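Can a machine do the chores yet?
Final project report, Home and Workplace Systems module
Valentina Domínguez

1. Why I picked this

My starting point was a sales leaflet from a firm called Plulex, which promised a "hands-free home" within 3 years. I have read promises like it going back well before I was born. I wanted to know what a machine can do now with the dull jobs, such as making a bed, clearing a desk or putting stock back on a shelf, and how much of the talk is about jobs picked because they film well.

I read what I could find, watched 30 demonstration videos from start to finish, and spent time comparing the tasks in them with the same tasks in rooms people use.

2. Desks and benches

Clearing a desk sounds like the easy one. The surface is flat and at a fixed height, and most of the things on it are small enough to lift. In the videos it usually goes well. A cup is moved, a block is put in a tray, and the film ends.

A working desk is a different matter. There is a roll of tape with something else lying partly on it, a thin cable running across the wood, and monitors in the way of any arm coming from behind.
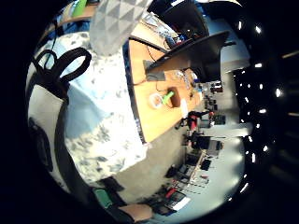

The lifting is the part I worry about least. My doubt is over the deciding. Is the tape rubbish, or in use? Does the cable get moved or left alone? A person new to the room would ask, or guess from the look of things, and be right most of the time. In the videos the machine has been told beforehand what goes where, so the question never comes up. Of the 30 I watched, 18 used a list of known objects laid out by the makers.

The same goes for the shop floor. Lunde, a small hardware shop in Brindbridge, let me sit in during stocktaking in March. Half the work was finding things customers had put back in the wrong place. I saw no demonstration that tried that.

3. Beds

I expected beds to be harder and I still think so. A comforter has no fixed shape. Pull one corner and the far side moves too, and the pattern bunches up so that a camera has little to go on. Add a second cloth on top and the machine first has to work out which edge belongs to which.

Then there is everything else in a bedroom. Bags beside the bed, cables on the covers, small things on the floor. Making the bed properly means shifting some of that first - and putting it somewhere its owner can find it.

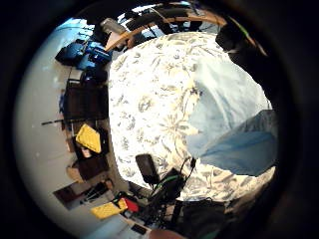
Figure 2. Patterned comforter with a light blue cloth on top; cables and equipment at the foot of the bed.

Fotosis, whose videos made up a good part of my list, show a bed being made in one go. The room has bare walls and a single plain sheet. I timed the film and it had been speeded up, though the speed was not given on screen. I wrote to ask and had no reply by the time I handed this in.

4. Cost

The cheapest arm I could price came to over 2000 pounds before any fitting, and it would have to be bolted to a table. That rules out the bed straight away.

5. What I think

Machines can do parts of chores, in rooms set up for them. I found no case of one doing a whole chore in a room left as people leave it. I would change my mind for a single uncut film of an ordinary bedroom, at normal speed, with the failed tries left in.

If I did the project again I would drop the cost section, which is thin, and spend longer at Lunde.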